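Cornavthorpe Games Library — Shelving and Storage Working Group
Minutes of the June meeting, held in the window room, 15:00

Chair: Margareta Cozma
Minutes: Nuria Arroyo
Apologies: Iordache, Imura

1. Minutes of the previous meeting
Accepted with one correction. Under item 4, the catalog total should read 1423 pieces, not 1432.

2. Stock count
M. Cozma reported the result of the spring count. The loose parts register now stands at 1664 pieces, against 1423 at the last count. Most of the increase comes from the Hallar donation, which was entered in the register as single parts. N. Arroyo will merge the duplicate lines before the next meeting.

3. Small-parts boxes
The group looked at the latching plastic boxes now in use for dice, cords and tokens. Two points were noted. First, the latch frame has to be seated along the full side before the lid is pressed down. A lid closed on one side only will lift when boxes are stacked. Second, the lids are see-through enough to show that something is inside but do not replace a label.

Agreed: labels go on the short end, facing out. Pink boxes are for cords and chargers. White boxes are for playing pieces. Mixed boxes are to be sorted at the window counter and returned to the shelf the same day. 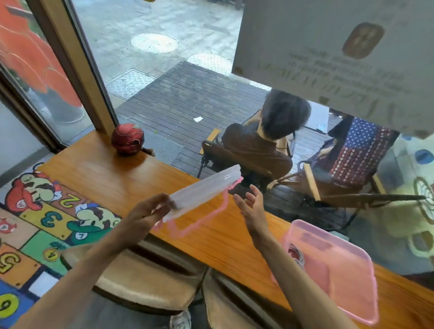
Which boxes should be checked first when a game comes back incomplete?
The white ones, starting with any box that has no label on the short end, then the returns tray.

4. Window counter
The counter stays in use as the sorting surface. The padded stools are to be pushed under it when sorting is finished. Small figures may stay at the far left end until they have been matched to a set — after that they go in the white boxes with the other pieces.

I. Iordache asked by note whether a raised edge could be fitted to stop dice from rolling off. M. Cozma will measure the counter and get one price. No decision was taken.

5. Floor mats
The numbered Mario mat is to be rolled with the print facing out and kept off the shelf edge. Folding leaves a crease across the squares. The mat stays in the room and is not lent.

6. Actions
Merge duplicate register lines — N. Arroyo
Print 19 end labels, 15 for white boxes and the rest for pink — N. Arroyo
Measure counter, get price for edge strip — M. Cozma
Send latch note to Sunday helpers — M. Cozma

Meeting closed at 15:50.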